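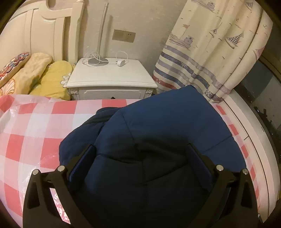

Gripper open over a quilted navy jacket, checked sheet underneath.

Working alongside a folding line: tips from the Jutard laundry

We put in two gripper stations at Jutard in October. They pick up coats and padded jackets and feed them to the folding table, a job that used to take up most of a shift. The people who did it now sort, check and fix what the machine gets wrong. Some like the change. Some miss the old pace, and sore wrists have given way to sore feet.

What has helped us so far:

Shake puffy jackets out before they go in the bin. A bunched heap gives the jaws too many folds to choose from.

Zip everything to the top and empty the pockets. One pen stopped the line for 14 minutes.

Keep dark quilted pieces in their own load. Navy and black panels are hard to tell apart under warm light, for us and for the machine.

Take plastic covers off first. They slide.

Swap stations every two hours. Watching a gripper is tiring in a different way from folding, and you start missing things before you notice it.

Write down every bad pick, even small ones. Zamfira Anghel on the Saturday shift keeps her list on the back of the load sheet - 216 entries so far - and the settings get changed from it.

Ask early who gets trained on the controls. At our place only the day shift was, and nights had to wait for somebody to come in and clear a jam.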